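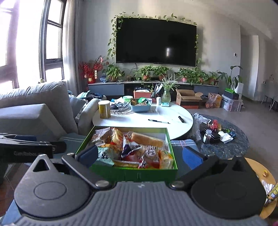

I went into the Fesard hand gripper expecting to send it back. The pitch is one I've heard from three other vendors: skip the robot arm, give people a gripper to hold, let them do chores in real homes, and train your policy on whatever the wrist camera saw. My complaint has always been that people with a tool in their hand don't move like a robot, and the seller never has to deal with what that does to the data.

We kept the set for most of July. The task was one I picked because it's dull and it breaks things: take hold of an open carton with snacks in it, lift, move it, put it down. Bence Vincze and I ended up with 457 recorded episodes.

First, the fingers. They move on short linkages and end in blue rubber pads, and the pads are the best part of the product. They hold a thin carton wall without chewing it up, which I can't say for the Jirness set we tried before. What they don't do is tell you how hard you're squeezing. There is no force reading in the version we had. A carton that bows in a little looks nearly the same on video as one that's held properly, and a model trained on that will have to guess. Fesard's support page says visual cues are enough. Maybe for a mug. I'd like to see their numbers on cardboard.

Second, the view. The wide lens takes in a lot of room – sofa, TV, plants, coffee table, whatever is behind it. Good for variety, and if your lab data all comes from one gray bench you'll be glad of it. But the gripper itself eats up the lower part of every picture, and a box held close hides a good deal of the table you're about to set it on. Bence got used to it. I kept tilting my wrist to look, and those tilts are now in the dataset as if they meant something.
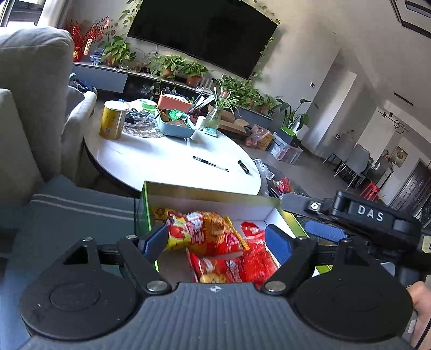
Fingers open at the carton, with three red snack bags inside.

Third, working with two units. The manual gives this half a page. Lining up two grippers on one box is slower than it sounds, and each of them turns up in the other one's video. I don't mind that, a two-armed robot would see the same thing. What I do mind is the clock sync. Of our 457 episodes, 81 had the left and right streams far enough apart that I wouldn't train on them. The software flagged none of those. I found them by scrubbing through footage at night, and that is not a job I want to pay anyone for.

Ignacio Saavedra, who runs our training jobs, used 306 of the rest and left out the ones where the contents shifted so much that he couldn't say what the hand was reacting to. His first policy on the Kelemen arm got to the box reliably and then gripped it too high. He blames the tilting. So do I, and it was my wrist.
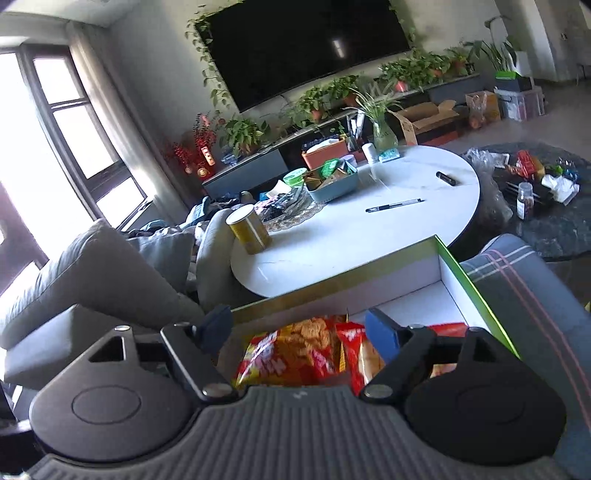 Changing what's in the carton did more for us than changing rooms. Shiny wrappers, a long loaf of bread, a few chip bags that slide around: each swap takes seconds and gives the model a different top view of the same green rim. If you buy this set, plan your swaps on paper before you start. We didn't, and our early sessions have far too much of the same filling in them.

Weight is fine for twenty minutes and annoying after forty. The trigger is stiff out of the box and loosens up within a couple of days. Battery life matched the claim, so I'll give them that one.

Would I buy it? For single-hand work, yes, at a discount. The pads are good and you can get through a lot of episodes in an afternoon. For two-handed work I'd wait until the sync gets fixed, or at least until the software admits when it has failed. Trerus rents a similar pair by the week and I'd try those before spending the money. Fesard says a firmware update is coming. They said that in the spring, too.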